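Handout 6: Looking after the two-arm table cell

Welcome back, everyone, and thank you for leaving the benches so tidy last time! In this session we stay with the Kaltton cell and go through the ordinary upkeep that lets it run all morning without fuss. Please read these notes before you come in, and bring your copy of the Ondieki check sheet with you (the April version, please, as the older one leaves out the cables).

The job we use for practice is the place-setting task. A cloth, a plate, a cup, a knife and a fork go onto the table, and the two arms handle them between them. I like this job for teaching, partly because everybody knows what the things are, and partly because soft cloth and thin metal ask such different things of a gripper. If an arm is a little out of true, you will notice it with the knife long before you notice it with the plate.

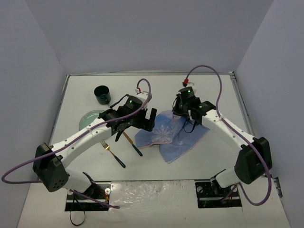 Figure 1. The left gripper just above the knife, the right gripper on the cloth.

Start at the bottom of each arm and work up. The base brackets sit in the cutouts in the front panel, and with the power off you should be able to take hold of the bracket itself and feel no play at all. If it moves, even a hair, stop there and tighten it before going on. Next come the shoulder housings. Brush the dust out of the small round holes with the soft brush, going gently, and please don't use the air line - it only drives the lint farther in, and a cell that handles cloth makes a surprising amount of lint.

Then the fingers. Wipe the inner faces with a dry cotton rag, look for loose threads around the pivot, and open and close each gripper 4 times from the Elter panel while you listen. You want the same sound every time. A scrape on one stroke and silence on the next usually means a thread has worked its way in, and you can draw it out with tweezers once the power is off again.

Cable slack is where most of our stoppages come from, and it deserves more patience than people tend to give it. A cable that looks generous when the arm is folded low may be pulled tight when the wrist goes up, so always check it at the top of the reach as well as down at the table. The cloth lift is a good pose for this. With both wrists high and the blue cloth stretched between them, the purple cable on the left arm still swings out in a wide arc past the side of the table, and that is the kind of slack I would like you to leave. 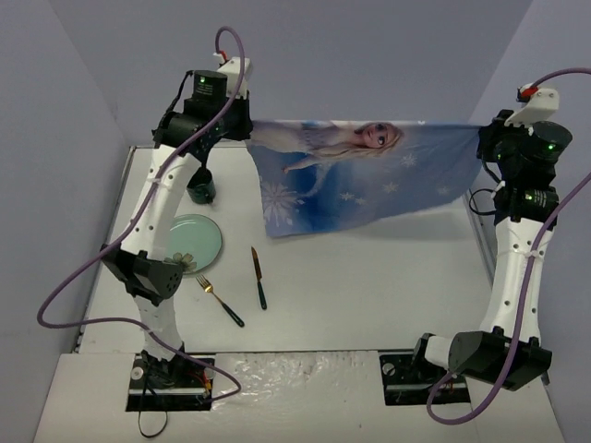 Writing up comes last, and I know it is the part we all hurry. Put down the pose you checked, the arm (left or right, as seen from the front panel), and whatever you changed, however small it seems to you. In Figure 2 the wrist motors on both arms are showing green lights, so under "wrist lights" the entry for that pose would be "green, both arms" and nothing longer. We log a full check every 300 cycles, and the Zeko folder has 47 finished sheets in it that you are welcome to leaf through if you get stuck on the wording.

For next time: fill in one complete sheet for each arm, and read the section on finger pads in Handout 4.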